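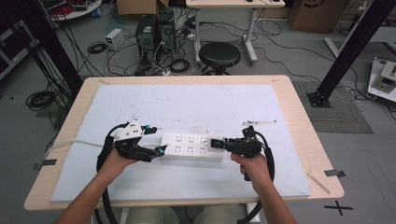 Catherine Aitken asked whether the power strip on the worktable could stay where it was, given that the last one lived under the kettle and everyone remembered the kettle. Agreed that it could. Fuseini Kwofie wanted it noted that he did not remember the kettle and was at home that day.

Present: Sveva Leone (chair), Catherine Aitken, Senyo Antwi, Fuseini Kwofie, Tiruwork Woldegiorgis (minutes, again).

1. Minutes of the last meeting
Approved, once "Senyo agreed to buy plugs" was changed to "Senyo agreed to look at plugs." He has looked at them.

2. Sockets and adapters
Long discussion. Senyo's position is that six sockets is plenty. Catherine's position is that six sockets is plenty until somebody plugs in a fat adapter and takes two. Sveva asked that adapters go on the end of the strip and come out when people leave. Fuseini asked how we would know who had left one in. Tiruwork offered to label them. Offer accepted with unflattering speed.

No heaters on the strip. This was decided in September and is decided again.

3. The cord
It goes over the side of the table and has been stepped on by most of those present. Senyo proposed more tape. Catherine proposed moving the table. Fuseini proposed stepping over it. More tape carried, 3 to 2.

4. Table cover
The pale sheet has scuff marks. Sveva tried dish soap on one corner at home and reports a cleaner corner. Replacement quoted by Grunadard at $60, which was felt to be a lot for something we put things on. Deferred.

5. Money
$300 in the account. Frei still owes us $60 for the shelf. Tiruwork to write to them in a firmer tone than last time, which closed with "no rush."

6. Any other business
Fuseini raised the smell in the cupboard. Sveva said the cupboard was not on the agenda. It will be on the next one.

Meeting closed when the room was needed. Next meeting Sunday, same table, Senyo to bring tape.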